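Home Forum > Moving and Living Abroad > Language learning
Topic: Learning Dutch vocabulary after work, is 30 words per day too many?
Started 23 Feb 2019

wkhokhar
Hello all. I moved to Belgium for work and I study Dutch in the evening. English is my third language, so please excuse my mistakes.

My question is about quantity. I use the Listier app and I set it to 30 new words per day. In the first weeks it went very well and I was proud. Now the app shows me 136 old words to repeat each evening, before I even see one new word. I come home tired, I open it, I see this number and I close it again.

I know 860 words according to the statistics page. But when the lady in the bakery asks me something, I understand nothing and I answer in English. Should I continue like this or change the method?
Waqas

kristof_h
Hello Waqas. I speak Dutch from birth, and I learned Spanish as an adult, so I know both sides a little.

30 is too many. Put it on eight, or even on zero for two weeks, and only repeat the old ones until the pile is small. The words you learn so fast you also lose fast.

And read something each day. It can be the folder from the supermarket. In those folders the same words come back every week, with a picture next to them, and this is free.

Mirabel77
I don't agree with Kristof about the zero. I did this with Polish and after two weeks I had no wish to start again. New words are the fun part. Keep five new words and do the repeating in the morning, on the bus or with coffee.

Also, please turn off the statistics page. It made me nervous every time.
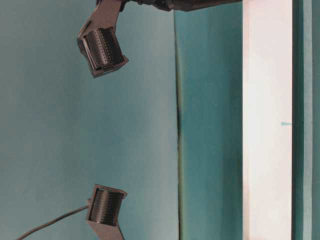

The other thing that helped me was to write the words by hand, in a small notebook, with one full sentence for each word. My sentences were very stupid ("The uncle of my neighbor has a wet umbrella") but I still remember them. With the app alone I remembered only on which side of the screen the answer was.

kristof_h
Mirabel, five is fine for me also. I said zero because he already closes the app when he sees the number. First the fear must go away, then the new words can come back.

I don't like the notebook so much, it takes a very long time. But if you like to write, then write.

oldgrammar
You are all talking about words, and his problem is listening. He can know 2000 words from a screen and the bakery will still be too fast for him. People there don't say the full words, they swallow half of them.

Waqas, do you have audio in that app? I used the Dewulf course, the old one with discs. The dialogues are boring – a man looks for the station through three whole lessons – but they speak at normal speed and you can play it again as often as you want.

wkhokhar
Thank you for so many answers. There is audio, but I had it switched off because my roommate sleeps early. I have now put it on with headphones, and I was surprised. Some words I said wrong in my head for months. "Ui" is nothing like I thought.

I changed the app to five new words. Mirabel, I bought a notebook also. Kristof, what do you say when the people change to English? In the bakery they hear my accent and they change immediately.

kristof_h
Say "Ik wil graag oefenen." It means "I would like to practice." Most people are happy to hear it. Go when it's quiet, not on the morning when everybody wants bread.

Mirabel77
And learn your order by heart before you go in! I still do this with the hairdresser.

oldgrammar
By heart is good until they ask if it should be sliced.

wkhokhar
This is exactly what she asks, I think. I will look up the word for sliced tonight and write here again next week.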